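Kina: Kabel stecken mit Roboterarm, README zum Datensatz

Hallo und willkommen! Ich bin Tania Hettiarachchi, ich betreue den Datensatz und habe vorher selbst lange bei Gratetti am Kabelplatz gesessen. Wundert euch also nicht, wenn es hier mehr um Leute geht als in anderen READMEs (die Technik kommt schon auch noch dran, versprochen!).

Worum geht's

Kina sammelt Aufnahmen vom Greifen und Einlegen dünner, biegsamer Kabel. 1.192 Episoden sind drin, jede ist ein einzelner Versuch. Den Aufbau haben wir in der Halle bei Gratetti stehen, direkt neben den Handarbeitsplätzen, weil ich wollte, dass die Kolleginnen und Kollegen jederzeit rüberkommen und meckern können. Das tun sie auch, und zwar reichlich!

Was in einer Episode steckt

Video von der Kamera am Handgelenk
Gelenkwinkel und Greiferöffnung
Ergebnis (ok, abgebrochen, nachgegriffen)
Kommentar der Person am Platz, freiwillig und oft leer

Die Kommentare sind auf Deutsch oder Englisch, manchmal beides in einem Satz. Ich habe nur Namen rausgenommen, sonst nichts geglättet. Wer mit Textfeldern arbeitet: bitte mit Tippfehlern rechnen. 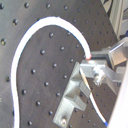 Was sich für uns geändert hat, ist gar nicht so leicht aufzuschreiben. Früher hat man bei uns bis zu 49 Kabel am Stück eingelegt und dann erst mal die Finger ausgeschüttelt. Jetzt macht der Arm einen Teil davon, und man steht mehr, schaut mehr, greift ein, wenn sich was verhakt. Jahangir Barua findet das super, seine Daumengelenke auch. Rajitha Abeysekara vermisst dagegen den Rhythmus, sie konnte dabei so schön Radio hören und war trotzdem schneller als alle anderen. Ich verstehe beide!

Was mich am Anfang richtig geärgert hat: Die Zuschauerei galt in der Planung als Pause. Ist sie aber nicht, nach einer Stunde Aufpassen ist man platt. Seit November wechseln wir deshalb alle 2 Stunden zwischen Roboterplatz und Handarbeit, und das steht jetzt auch so im Schichtplan.

Aufteilung

Die Daten liegen in 6 Ordnern, einer pro Kabeltyp. Janaka Chowdhury hat die Skripte zum Einlesen geschrieben, sie liegen unter tools. Bitte nicht quer durch die Ordner mischen und dann einen Teil zum Testen rausziehen, sonst sehen die Ergebnisse viel zu hübsch aus. Besser einen kompletten Kabeltyp weglassen.

Bekannte Macken

Der Status "nachgegriffen" wurde anfangs nicht von allen gleich benutzt. Manche haben ihn gedrückt, sobald der Arm gezögert hat, andere erst beim zweiten Zugreifen. In der Spalte label_alt steht, was ich nachträglich vergeben hätte. Im Ordner Orozco fehlt bei ein paar Episoden die Greiferöffnung, da hatten wir schlicht die Aufzeichnung falsch eingestellt.

Nutzung

Forschung und Lehre gerne. Was wir nicht möchten: dass jemand aus den Zeiten Leistungsvorgaben für Menschen bastelt. Darauf hat Nimal Dissanayake vom Betriebsrat bestanden, und ich stehe da voll dahinter. Der Satz steht so auch in der Lizenzdatei.

Fragen und Fehler bitte als Ticket, ich lese alles, meistens morgens vor der Schicht.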